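Print
E-mail

Altness Serviced Rooms - Progress Report to Memon
June 19, 2024
Prepared by: Aqeel Janjua
Contract lead: Dong-hyun Baek

1. Scope

The grant covers small electrical items and their storage in 149 rooms across the two Altness buildings. Work in the period consisted of replacing wall-mounted dryers with folding models, issuing storage pouches and revising the room set-up sheet.

2. Supply

Prilico delivered 601 drawstring pouches against an order of 800. The balance is due in July. Pouches are used for dryers, spare leads and adaptors, so the shortfall does not hold up the dryer work. Trusora has supplied all dryers on order.

3. Packing method

The earlier sheet allowed staff to wrap the cord tightly round the handle. This strains the cord where it enters the body and is no longer permitted. The current steps are:

3.1 Unplug the dryer and let it cool. Check the plug and the full length of cord.

3.2 Fold the dryer at the hinge. Loop the cord loosely round the body, leaving slack at the entry point. Lay the linen pouch flat on the desk before the dryer goes in.
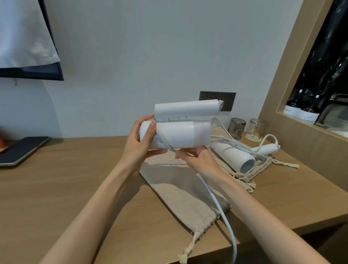
3.3 Place the dryer in the pouch, plug last, and draw the strings closed. Do not knot them.

3.4 Store the pouch in the desk drawer - not on the desk, where it blocks access to the sockets.

4. Spend

Pouches and labels have cost up to 3000 pounds, pending the final Prilico invoice. No change to the approved total is requested.

5. Next period

Issue the remaining pouches, replace the old set-up sheets and inspect cords in the second building.

Print
E-mail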